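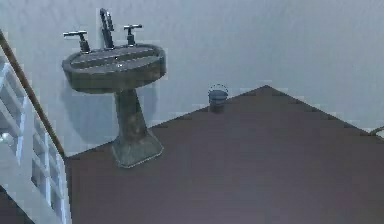 Section 6. Recovery After a Fall-Hazard Stop

Applies to the Pokino floor-cleaning robot when run in the Rollemel simulator. Revised 14th October.

6.1 Purpose

Fault code 272 is recorded when the robot's planned path crosses the open side of a stairway. The drive is locked and the current task is canceled. The fault must be cleared by an operator before the task is run again.

6.2 Procedure

1. Select Pause. Do not select Reset at this stage, as the event log will be erased.
2. Save the event log. The log holds up to 3,000 entries.
3. Open the floor map and compare it with the room model. Confirm that the stair railing is marked as a barrier along its full length.
4. If openings between the balusters are marked as free floor, draw a keep-out zone over them and save the map.
5. Check that fixed items, such as a pedestal sink, are marked at their widest point at floor level.
6. Select Reset, then run the task at low speed.

Note: Maps made before the August release do not contain keep-out zones. These maps must be rebuilt in Pevenon before step 4 can be completed.

Note: Small containers standing against a wall are treated as movable. They do not need a keep-out zone.

CAUTION: Do not clear code 272 by turning off the drop sensor. A map saved with the sensor off can be loaded onto a physical robot without further warning.

6.3 Repeated Faults

If code 272 returns after step 6, stop testing and send the saved log and map to Hailu Support. Quote code 68 if the map could not be saved. See Section 11 for log formats.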